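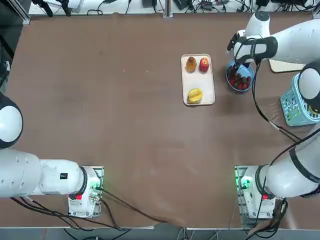
Item 3: tray, bowl and basket on the brown table.

VADCOMBE FOOD DISPLAY AND TABLEWARE WORKING GROUP
Minutes of the June meeting, Ruddock Room, 2:00 pm

Present: Padmavathi Bangera (chair), Neusa Pimentel (minutes), two members from Prutitz, one member from Pidine by phone.
Apologies: none received.

1. Previous minutes
Accepted with one correction. Under item 5, "glaze" should read "glass".

2. Matters arising
2.1 The replacement shelf labels have been delivered. Font size is still too small for the lower shelves. N. Pimentel to reorder.
2.2 The quote for table resurfacing has lapsed. A new quote is to be requested with the colour unchanged.

3. Fruit layout
3.1 The group reviewed the layout with the cream-white rectangular tray, the light-blue bowl and the teal-blue basket. The pear and the apple are placed together at one end of the tray and the star fruit towards the other, with the centre left clear.
3.2 P. Bangera asked whether the clear section should be filled. Prutitz prefers it open so that a fourth fruit can be added without moving the others. Agreed to leave it open for the present.
3.3 Strawberries remain in the round bowl. Pidine suggested moving them to the tray. Not supported, as soft fruit marks the surface and the raised edge is too low to hold a pile.
3.4 Colour contrast was discussed. The yellow star fruit reads poorly against cream under the present lamps. Options are a darker tray or a lower lamp setting. N. Pimentel to test the lamps at 80 per cent and report back.
3.5 The pale wooden board is to be retained as an alternative to the tray. Members noted that it must be oiled before use with cut fruit.

4. Tableware specification
4.1 Draft B was tabled. Clause 4 (edge radius) accepted. Clause 6 (stacking) returned to Prutitz for rewording.
4.2 The perforated basket is approved for whole fruit. It is not approved for berries.
4.3 Bowl capacity is to be given in millilitres throughout. The figure of 1000 mL in the draft is nominal and is to be marked as such.

5. Storage and cleaning
5.1 Whole fruit may be kept for up to 72 hours in the cool room. Strawberries are to be replaced daily.
5.2 Trays are to be hand-washed until the supplier confirms a dishwasher rating.

6. Budget
Fruit purchases for the quarter stand at around $33 under allocation. Balance to be carried forward.

7. Other business
Pidine asked for an earlier start. Deferred.

Meeting closed 3:10 pm.

Actions
N. Pimentel: labels (2.1), lamp test (3.4)
P. Bangera: resurfacing quote (2.2)
Prutitz: clause 6 (4.1), dishwasher rating (5.2)

Vadcombe Working Group | Contact the minutes secretary | Back to top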